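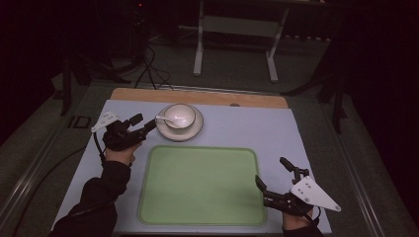

Sunday, just after 4

Tea day! I have been looking forward to this since Wednesday and it went so well that I want to get it all down before I forget what I liked.

First, the white cup and saucer. I dithered for ages over whether to use them or the brown mugs, and I'm so glad I went with the white. Plain white porcelain looks good on that pale blue-gray top, like something set out at the seaside, and then the green tray in front of it with its darker rim... I kept going back to look at it. Aranka said I was being silly about a tray. Then she asked where I got it, so who's silly now? (The church sale in Merton, 2 dollars, and I would have paid five.)

I've been practicing setting a tea place properly, which I never learned growing up. We had mugs and a box of cookies and that was that. Rocío did a summer at the Panagiotou tea room years ago and she has been telling me how they did it there. Saucer down first, cup on it, spoon on the saucer behind the cup with the handle pointing the same way as the cup handle. I keep wanting to lay the spoon across the top of the cup, because it looks so pretty sitting up there like a little bridge! Rocío says no, a spoon across the rim means you're finished and don't want more. I told her in my house it means tea is coming. We argued about it very happily for most of the first pot.

The tray goes nearest the person, with room left for a plate of something. I had a go with the cup on the tray too, and it was fine, but it slid when I lifted one end and my heart nearly stopped. Need to find a cloth to go under it. There's that old linen one in the hall drawer, if I can get the gravy mark out.

Orestis came by at half past two with his Culik cake, the walnut one, still in the tin and wrapped in a dish towel. I don't know what he does to it. It has 28 walnuts on top, he puts them on one by one in rings and gets cross if anybody picks one off before it's cut. I had two slices and then a thin one that I'm not counting. Apostolos drank three cups and barely spoke, which from him is high praise.

We used the Flititetti tea, the smoky one. I let it sit too long the first time and it tasted like a campfire. Second pot, four minutes by the stove clock, and it was wonderful! Must write that on the lid of the tin. Milk for Aranka, lemon for Rocío, nothing for me.

Makis couldn't make it, his bus was 38 minutes late and he gave up and went home, poor man. I saved him a piece of cake and he's getting it tomorrow whether he wants it or not.

Next time I'd like to try it with the small plates out as well, and some kind of flower, even just one stem in a juice glass. March is nearly here and there should be daffodils by the fence. And I want a second white cup and saucer to match. Rocío thinks the shop by the post office has some in the back.

Washing up now. Cup first, by hand, and the spoon straight back in the drawer so I don't lose it again.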